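Korus tabletop arm kit: worth it for a beginner, or should I wait?

Posted in Hobby Robotics > Kits and Reviews
Tags: korus, gripper, beginner kits, pick and place

Posted by benchrat_oh

Hi all, long-time reader, first real post, so go easy on me. I've been saving up for a small arm and I keep coming back to the Korus kit. I like that it comes with the gripper already put together, I like that the blocks and the practice lessons are in the box, and I really like that it clamps to a regular table so I don't have to build a stand in the spare room (I've promised I won't take over the spare room).

What I'm stuck on is whether it's any good at the one thing I want, and that's picking up small stuff and putting it down somewhere else without me holding my breath every time. I watched the Porkasow store's videos and of course it looks perfect in those. My use is pretty modest. I want to teach it to sort blocks and game pieces by color, then maybe work up to sorting the little parts trays I have for my model trains. No heavy lifting, nothing fast.

The other one I've been looking at is the Fevulo starter arm, which is $200 less, and that's not pocket change for me. But the Fevulo comes with a suction cup and no fingers, and you have to buy the fingers separately, and every time I look they're out of stock.

So my questions, all mashed together:

Does the Korus gripper hold on to smooth plastic blocks or do they squirt out? Does the camera get confused by a shiny table? How long before you had it doing something you'd show another person? And is the yearly lesson plan they keep pushing worth paying for once the free part ends?

I'm decent with a screwdriver and okay at following instructions. I can read a bit of Python but I wouldn't say I can write it. Thanks in advance, and sorry for the long post!

Posted by slowgearsally

Oh boy, I can finally be useful on here! I've had the Korus since July and I use it most evenings, so I'll take your stuff in the order you asked it, more or less.

Grip first. It holds plastic blocks fine. The fingers are plain and black and don't look like much, and when I first opened the box I thought, well, that's going to drop everything. It doesn't, as long as you come in square. If one finger lands before the other the block turns a little and then yes, it can pop out sideways, and you'll spend part of your evening on your hands and knees with a flashlight. The fix for me was in the settings under approach, where there's a slider for how slowly it closes. The default is way too quick. I took mine almost all the way down to the slow end and left it there.

Squeeze force is a separate slider and you probably won't need to touch it for blocks. For game pieces I had to turn it down because I was leaving marks on the softer ones (sorry, little green guys). I ended up with 2 saved profiles, one for hard things and one for soft things, and I switch between them from the side menu.

Now the table. The club magazine I get ran a piece on this kind of setup, and I've pasted the part I kept along with its picture, since it's pretty much the same situation you're describing with the block in the fingers and the light bouncing off the wood.

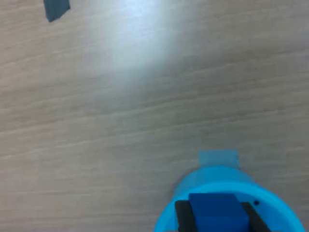

Tabletop Automation Quarterly | Issue 5 | p. 2

"Readers often write to us about the camera when what they have is a lighting problem. A ceiling light over a pale table leaves a bright patch, and in that patch the wood grain all but disappears. Put a light-colored block there and the software may have very little to work with. Move the lamp before you move the camera. If you can't move the lamp, move the work, and give the arm a part of the table where you can still see the grain clearly with your own eyes."

So that's them, and I'd agree with all of it. My own table is a wood-look thing too and I had that same washed-out patch, pretty much smack in the spot where I wanted my drop zone. I fought with the color settings for a whole weekend before I read that. Then I turned off the overhead and put a desk lamp off to the side with a bit of baking parchment clipped over the shade, and my misses on the white and yellow blocks just about went away. Dark blue ones were never a problem for me, even under the bad light. They stand out against pale wood like nothing else, so start your practice with those and save the pale ones for when you're feeling brave.

One more tip while we're on color: don't leave spare blocks lying around in the corners of the table. I used to think if it's way off by itself the arm would ignore it. Mine does not ignore it. If the camera can see even the corner of a thing that's close to the color you asked for, it may decide that's its next job, and off it goes. You can draw a work area box in the software and it'll leave everything outside the box alone, but the box is off by default and the manual hardly mentions it. Look under View, then Bounds. Took me forever to find.

How long until I could show somebody? I had it picking up a block and putting it on a square of paper the first night. Sorting by color without me hovering over it, that was more like a couple of weeks of evenings, and a lot of that was the lamp business. If you fix your light on day one you'll beat me easily.

Lesson plan: I paid for it and I'm kind of on the fence. The first batch of free lessons is really good, clear steps, nice pace, and they get you through calibration without tears. The paid ones start strong and then get thin. There's a good one on stacking and a good one on teaching by hand (where you move the arm yourself and it copies you), and then a bunch that are basically the same lesson with different shaped objects. I'd do every one of the free ones, then wait for a sale.

Stuff I don't love, so you get the whole picture. The clamp chews up soft table edges, so put a scrap of something under it. The cable is too short by about the width of my hand, which drives me nuts. And the app wants to update itself right when you've got everything lined up, every time, I swear it knows.

Would I buy it again? Yep. I'd buy it for your train parts too, but get the narrow fingers when you get to that stage. The ones in the box are fine for blocks and too chunky for anything you'd want tweezers for.

Posted by mr_fixit_mostly

get the fevulo and put the 200 in the bank. suction is fine for flat stuff

Posted by attic_layout

I'm going to disagree with the post right above mine, but only partway. I owned the Fevulo before I bought the Korus, and suction is great on flat, clean, smooth tops. The top of a plain block is exactly that, so if you only ever wanted to move plain blocks you'd be happy and you'd be $200 better off. But you said game pieces and train parts, and that's where I gave up on it. Anything with a bump or a hole on top, the cup hisses and nothing comes up. I tried a smaller cup from Soomro, and it helped on some of the game pieces and did nothing at all for couplers and wheel sets.

I do N scale, so I can tell you what the Korus is like with train bits. With the fingers that come in the box, I can pick up freight trucks if they're lying on their side and I've spaced them out. Wheel sets, forget it, they roll. I cut some shallow grooves in a piece of craft foam and laid the wheel sets in those, and now it gets most of them. Foam also cures the slippery table problem, by the way, and it doesn't shine, so you kill two birds there. Get a color that doesn't match any of your parts. I got gray the first time, which was dumb, since half of what I own is gray.

Sally's right about the closing speed. I'd add that you should redo the calibration after you change it, even though the app doesn't ask you to. Mine was landing a hair off to one side until I did.

On the Python question, you won't need any for color sorting. It's all drag-the-box-onto-the-line stuff. When you want it to do something like "if the tray's full, go to the next tray," you'll end up in the script window, but there are samples in there and I got by changing numbers in those and seeing what happened. If you can read it a bit, you're ahead of where I was.

I never paid for the lesson plan so I can't help you there. I did have to contact Porkasow's support once for a stripped screw on the wrist. They mailed a little bag of replacements and didn't make me fill out a form, so points for that. It was slow, though. I'd pretty much forgotten about it by the time the envelope showed up.

If the spare room has a window, try to set up so the sun doesn't cross the table. I run mine after supper with the shade pulled, and it behaves a lot better than it ever did at noon.

Reply from benchrat_oh

Wow, thank you, this is way more than I hoped for. Going with the Korus. I already have a desk lamp and a drawer full of craft foam left over from a tunnel I never finished, so I'm set there. Sally, is the Bounds box something you have to draw again every time you open the app, or does it save with the profile?

Reply from slowgearsally

It saves with the profile! But only if you hit save after you draw it and not before. Ask me how I know.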